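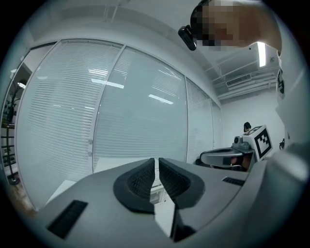 To: gripper-users list
From: Lech Baran
Date: 2018-12-29
Subject: Re: Re: left pad sticking, is it only us?

Gunnel, all,

Not only you. Same fault at Prumgate, on both units, and a third one at Pirnitz as of last night. Answering between two other things so excuse the mess. My replies are under your points.

Gunnel Dalen wrote:
> Hi everyone. We have a hand-held unit where the jaws don't open all
> the way after a long squeeze. You let go of the trigger and the left pad
> hangs back, then snaps out a second or two later. First I thought it
> was dirt. Cleaned the slide, same thing. The log says fully open the
> whole time, which worries me more than the sticking does.

Yes. That is the part to worry about. The width reading comes off the trigger side and not off the pads, so if the link slips the log never knows. I went back through one afternoon of ours, 254 recordings, and found 6 where the log says open and the wrist video plainly shows the pads still half shut. Those were only the ones I caught by eye. I would not train anything on that batch until someone has been thru it properly.

> It gets worse when the unit is warm. Fine for the first while in the
> morning, then it starts.

Same with us. Ours starts after more than 90 minutes of steady use. I don't think the motor is to blame, there is hardly any load on it. My guess is the little plastic bushing behind the left pad swells and grabs the pin. Pulled one out and it had a shiny ring worn into it on one side. The one from the right pad looked new. Cannot explain the difference, the pads are mirror copies as far as I can tell. If anybody has the drawings please look.

> Has anyone been hurt by it? Asking because one of ours had a finger in
> there when it let go. No cut, just a scare and a red mark.

Thanks for saying so, people keep quiet about these. We had one too, in March, and it got written up as "operator error" which I argued against then and still do. He was freeing a bit of tape from between the pads. Trigger released, light showing idle, everything you are told to check. The pad snapped and got the side of his thumb. Bruise, nothing more. But the pinch point is real and the idle light means nothing when the pad is hung up.

So from today at our place:

- power off before any fingers go between the pads. Off at the switch, idle does not count
- 10 minutes rest after each long session, cover off the vents, unit standing up
- if a pad hangs even once, tag the unit and put it aside. No "just finishing this set"
- two people working face to face keep an arm's length between the units. We had two of them bump jaws and one hung pad let go right then, gave everybody a jump

That last one I know is annoying with the handover tasks. Do the handovers with a fresh unit each side and stop if either one feels slow.

> Söderlund told me to put grease on it. Should I?

Please don't, not yet. We tried it on one. Ran nicely for a day and then grease had crept onto the ribbed face of the pad and it dropped everything it picked up. Took ages to clean out of the ribs. If you already did it, wipe the pads with a dry cloth before each session and write it in the notes for those recordings, so whoever gets the data knows why the grasps look bad.

> Last thing, the Cultura people want to borrow our second unit for
> their demo. OK to lend?

I'd say no. Visitors poke at things. If you really can't get out of it, lend it with the pads off.

What I need from all of you, short:

serial number off the housing
left or right pad, or both
how long it had been running when it first hung
whether the log noticed (I bet no)
photo of the bushing if you are willing to open it up. Only four screws, but the spring behind the pad will fly so wear glasses. Mine is somewhere under a cabinet

Pirnitz, your unit did it cold, correct? That doesn't fit my swelling idea at all and I would like to be wrong early. Can you send the bushing over, a padded envelope is fine.

I'm making new bushings in a harder plastic, slightly looser fit. First pair goes in one of ours tonight and I will run it warm and see. Will post what happens either way. Until then plaese treat every one of these as a suspect, also the ones that behave.

Lech

PS Gunnel, the spare battery door you asked about, I have one, will put it in with the bushings.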